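Is the Rokier city pass worth it? I still don't think so

Last updated: 7 October 2019

16 comments

Every list of things to do in Rokier starts by telling you to buy the pass. I read a good many of them before we went in May, and most seem to have been copied from one another, down to the same odd claim that the old town is "best seen barefoot". I have now walked it in shoes and it was fine.

The pass costs 56 euros and lasts three days. For that you get the trams, the bell tower, the Ševčík house, the river boat and what the leaflet calls "a world of discounts". I asked at the desk what the discounts were. One was for a shop selling candles. The woman was very pleasant about it and didn't try to sell me anything else, so I bought the pass anyway, mainly to see if I was being unfair.

The tower first. It has 382 steps and a view of the station. People online call it breathtaking and I suppose it is if you take the stairs too fast. There is a better view, free, from the car park behind the market, where you can also sit down. Lino Carbone, who runs the guesthouse we stayed in, told us this on the first morning and I didn't believe him until the last.

The Ševčík house I did like. He made clocks, or more likely owned the firm that made them; the signs can't agree with each other. The rooms are small and dark and you get a proper sense of how cold it must have been. But a ticket at the door is 8 euros, and we were round it before the coffee wore off.

Then the boat. Every guide says to do the boat. It goes down to Flodard, turns round and comes back, and for most of the way you are looking at a wall. The commentary is recorded and runs ahead of the boat, so you hear about the bridge while passing the gasworks. Flodard itself looked nice - you aren't allowed off.

As for the trams, I used them twice. The centre is small and flat and the trams go round the outside of it. If you're staying out near the hospital they may well save your legs. We weren't.

I know some readers will tell me I did it wrong, as they did when I wrote about Jirnham and its "secret" beach with the coach park. Perhaps a family that rides trams all day and likes candles would come out ahead. My own sums say we lost money, and I'd have skipped the boat if I hadn't already paid for it.

What I would do again: the market early on, before the stalls put the magnets out, and the bean soup at the place with the green door opposite the library. It isn't on any list I've found and it doesn't take the pass.
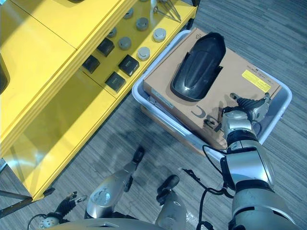
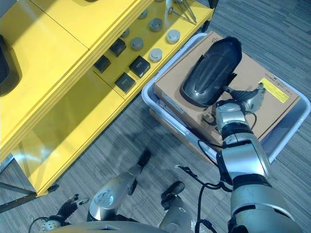
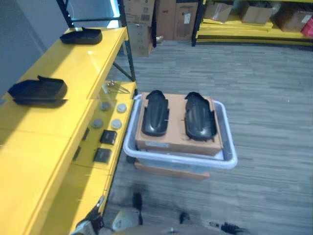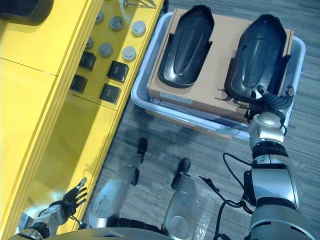
Small dark shapes on yellow shelves, all four taken in the same place.

Shared 8 times

Recent posts
Jirnham's secret beach and its very large coach park
Do you need to book the Flodard night train?
Hotel breakfasts, and why I've stopped paying for them
Walking tours that are mostly standing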